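The Farnesus baseball club has completed its review of the past season and is sharing the main decisions in this thread. They take effect in February, when pitchers and catchers report.

Sérgio Nogueira will remain general manager. The club has extended his agreement by 3 seasons and has asked him to keep the rebuilding of the farm system as his first task.

Four players from the Stuven affiliate have been added to the major league roster - two starting pitchers, a catcher and a shortstop. Each will compete for a regular place in spring camp.

The club recognizes that the bullpen lost too many late leads. Pitching coach duties will be divided between starters and relievers, and a second bullpen coach will be hired before camp opens.

Average attendance at Panell Park was 2,040 on weeknights. The upper deck will stay closed for those games, and holders of upper deck plans will be moved to lower seats at no added cost.

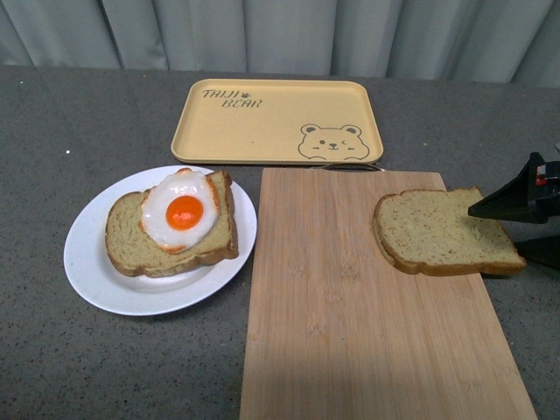 Will season ticket prices change this year?

Prices for all full-season plans stay at last year's level. Current holders have until the end of February to renew, after which open seats will be offered to the waiting list.

Partial plans go on sale at the Panell Park box office once renewals close.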